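Rustad Solve Times – data card

Timed 3x3 solves from the Rustad club evenings, one row per solve. Last touched Jun 12, 2021.
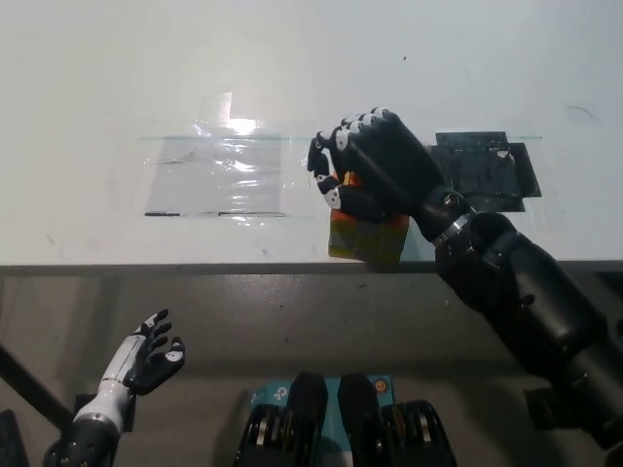
Files

solves.csv – 985 rows, the main thing
people.csv – 31 solvers, ids only, no names
scrambles.txt – one per line, same order as solves.csv

Columns

solver_id, round, time_s, penalty, scramble_id. Times in seconds, two decimals. Penalty is blank, +2 or DNF. The +2 is NOT already added to time_s. Add it yourself.

Known problems

Round 4 in March was timed by phone, whole seconds only. Rows flagged "coarse".
21 rows have no scramble id. Sheet got lost, not coming back.
Solver 17 switched from beginner method to CFOP halfway thru. Still one id. Split on round if you care.
446 rows were typed in from paper by Ronja Tveit, checked once by Tormod Lie. Expect the odd swapped digit – 12.84 vs 18.24, that kind of thing.

Not in here

One-handed, blindfold, 4x4. Sverre Westerberg has the 4x4 times in a seperate sheet, ask him.

Loading

Comma seperated, UTF-8, header row. Excel will mangle the +2 unless you import that column as text.

License

CC BY 4.0. Credit "Rustad Solve Times". Fixes to Roscoe Iwasaki, one row per line please, with the old value and the new one.

TODO: averages of five, round dates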